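Ellwood Support Portal
Ticket: Ventura arm, packing trial – misses picks and stalls
Product: Ventura single arm kit with Furnon pick software
Status: Open (reopened by customer)
Priority: Normal

CUSTOMER – first message

We have the Ventura on trial from you for our gift hamper work. The sales page says it will "pick mixed packets from an open box and place them in any basket with no programming". I had my doubts and asked for that to be shown on our own goods before we paid. We were told the trial would do that job.

So far it doesn't. The arm goes to the box, hovers, and either closes on nothing or drags a packet against the side of the card and lets go. Then Furnon shows "target lost" and waits for someone to press Resume. On a good run it gets a couple of bags across before it stops. I can fill a hamper by hand while it is thinking.

I have done what the quick start says: home the arm, run the table check, teach the box corners, teach the basket. All passed. Please tell me what "passed" means if it then can't find the box.

ELLWOOD SUPPORT

Thank you for getting in touch. "Target lost" normally means the software picked a grip point and could no longer match it once the gripper got close. Shiny packets are the usual cause. Please could you:

Update Furnon to the current release.
Turn off any lamp that shines straight on to the box.
Set approach speed to 2 (the factory setting is 8).
Send a photo of the work area with the arm running.

CUSTOMER

Updated. No lamp on it. Speed changed to 2, and it is now so slow that I'd like to know which speed was used for the video on your site. It still stalled, though it scraped the card less. I put it back to 8 afterwards so you can see what we were sold.

Photo attached. Sweets go from the box to the basket, which I'd have thought was as plain as a job gets.
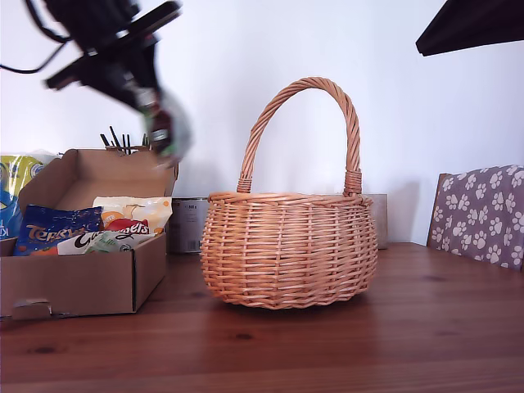 Attachment 1: Ventura reaching for the box, basket to the right.

ELLWOOD SUPPORT

Thanks, that helps. A few points from the photo.

The back flap of the box is standing up. Furnon treats anything taller than the taught corners as something to steer round, and it will bend its approach to do so. Please fold the flap down or cut it off, then teach the corners again.

The basket has a tall arched handle. The software's default basket shape is an open tub. It will try to come in straight from above, which may bring it down on the handle. There is a "handled" shape under Place > Container > More.

There are thin dark sticks showing above the flap, behind the box. Please move those and the large bag at the far left out of reach of the arm.

CUSTOMER

"Any basket" is what the page says. It does not say any basket so long as you find a menu three levels down. Ours have handles because they are hampers and people carry them.

Flap folded, corners taught again, bits cleared away, handled shape set. Results:

Speed 8: better. Still stalls on the packets that lie flat against the front wall of the box.
Speed 2: no stalls in the one box I tried, but see above about the pace.
Handle: it went round it every time. Fair enough, that part works.

I also notice that when it does stall, the log is wiped once you press Resume. That makes it rather hard for a customer to show you anything.

ELLWOOD SUPPORT

Glad to hear the handle is sorted. Packets lying flat against card are a known weak spot with the standard fingers. We can lend you the Zaduvel soft fingers, which are narrower at the tip. They are a paid extra outside the trial, but there would be no charge for the loan.

On the log: please use Export before Resume. We have passed on your comment to the software team.

CUSTOMER

Send the fingers, then. I'll run the same sweets in the same box at speed 8 and export every stall. If it needs a paid extra to do what was on the page, I want that in the quote before we talk about buying anything – and I want the trial extended to cover the time spent on this ticket.

ELLWOOD SUPPORT

Zaduvel fingers booked for dispatch within 48 hours. Trial paused until they arrive. The request for a revised quote has gone to sales. Ticket left open, waiting on customer test.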